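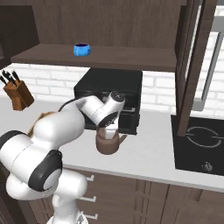

tarnishedspoon
Forum Moderator, Storage and Query Tuning

Moving from Flarus to Privow for the reporting database - anyone regret it?

Okay so I've been putting this thread off because I know how the last one went, but I need opinions. We've been running our reporting stuff on Flarus since before I was hired, and the license renewal comes up in December. My boss saw a demo of Privow and now he can't stop saying "columnar" in meetings.

I did a test load over the weekend with a copy of our order history. The big monthly rollup takes 12 minutes on Flarus and came back in under 2 on Privow, which, wow! But then I tried the nightly job that updates customer rows one at a time and it crawled. I gave up and went to make lunch and it was still going.

We have 1,535 stored procedures. I know. I didn't write them (well, I wrote a few of them). Has anybody here moved something that size without losing their mind?

mugwort_dba
Member

We did this last year, smaller shop than yours. The rollups really are that fast, you're not imagining it. The row updates are a known pain and I wouldn't wait for a fix. What we ended up doing was landing the changes in a staging table and merging them in one big batch at 3 in the morning. Ugly but it works, and I haven't been paged for it since spring.

The procedures are what would scare me. The converter handles plain selects and simple loops fine. Anything with a cursor inside a cursor came out as garbage for us, and it didn't throw an error, it just gave different numbers. Test with real data, please!

nullisnotzero
Member

I'm going to be the grump again. Why move at all? If one rollup takes 12 minutes and it runs once a month, go get a coffee. You're talking about rewriting a mountain of code so a report shows up before you've finished stretching.

Have you looked at the plan for that query? Every time somebody posts here about Flarus being slow it's a missing index or stats that haven't been refreshed in ages.

tarnishedspoon
Forum Moderator, Storage and Query Tuning

Fair, and yes I looked at the plan. Stats are fresh, indexes are there, it's just reading a whole lot of very wide rows to add up three columns. And the rollup is monthly on paper, but the sales folks kick it off whenever they feel like it, sometimes several at once, and then the whole box goes to molasses.

@mugwort_dba the silent wrong numbers thing makes my stomach hurt. Did you find those by hand or did you have some kind of compare script?

mugwort_dba
Member

Compare script. I ran both versions into temp tables and did a full outer join on everything, then looked at whatever didn't match. It took forever to set up and I'd do it again in a heartbeat. Watch out for rounding on the money columns, you'll get a pile of false alarms a penny apart until you cast both sides the same way.

quietlatch
New Member

Long time reader, first post, hi all! Could you leave the procedures where they are and only copy the data over? We use Tarar to sync our main tables from Flarus into a second database and point the dashboards there. It lags a little behind but the people reading the dashboards have never complained. You'd only need to rewrite the handful of reports that are really slow.

nullisnotzero
Member

See, that I could live with. Although now you're paying for two databases plus the sync tool, and when the sync breaks you get to explain to finance why the two don't agree. I've been on that phone call and I don't recommend it.

quietlatch
New Member

It has broken on us, I won't lie. Both times it was a column type change that no one told Tarar about. We put a row count check on it and now we hear about it before anyone else does. I'd still rather babysit that than convert every procedure in the building.

tarnishedspoon
Forum Moderator, Storage and Query Tuning

Ooh, I like this more than I expected to. I could keep Flarus on the smaller license tier (if they'll let us drop down, haven't asked yet) and put only the wide history tables in Privow. I'm going to try the sync on a test box this week and see how far behind it gets during the nightly job. If it keeps up I'll post my settings, and if it doesn't I'll post those too so you can all tell me what I did wrong.

Still want to hear from anyone who did the full move though, especially with lots of procedures.

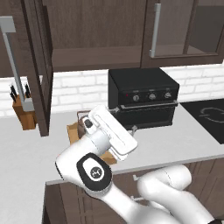 Related threads in Storage and Query Tuning

Privow merge step fills up temp space, where do I cap it?
Tarar sync stops after a column type change
Perkgate backup agent and Flarus, does restore to a different server work for you?
Cursor inside a cursor, please help me get rid of it
Penny rounding differences between two databases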